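Prorau opens kitchen and joinery showroom in Ballarat

BALLARAT, Vic. – Cabinet maker Prorau will open its first regional showroom in January, bringing its full range of kitchens, wall finishes and built-in storage under one roof.

The showroom takes over the former Garg furniture store and has 11 full-size room settings. Visitors can try the drawers and doors, compare finishes in natural light and book a free planning session with a designer.

"People were driving to Melbourne to look at a cupboard door," said Annelore Brinkmann, general manager of Prorau. "We have a lot of customers in the Goldfields and it made sense to be closer to them."

Timber and pattern are the main themes of the new range, which comes in 30 colours. Warm orange and brown tones return after several years of grey and white, and geometric wall coverings are offered alongside plain paint. Drawer fronts can be ordered separately for customers who want to keep their existing cabinets.

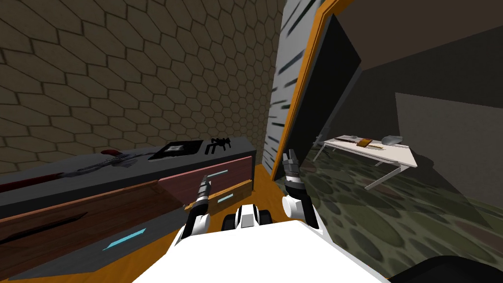 Computer render: orange wooden drawer front and brown wall with hexagonal tile pattern.

Prorau will employ 80 people across its workshop and showrooms once the Ballarat site is open. Showroom manager Duarte Carvalho said most of the new roles had gone to local people, including two apprentices.

"We still make everything to order," Mr Carvalho said. "If your house is old and the walls aren't square, bring your measurements in and we'll work from those."

Customers who place a kitchen order in the opening month will receive $2,000 off the cost of installation. The offer covers homes in Ballarat, Creswick and Daylesford.

The showroom will open at 9 am. Parking is available at the rear of the building, with step-free entry from the car park.

Media contact: Rajkumari Rawat, Prorau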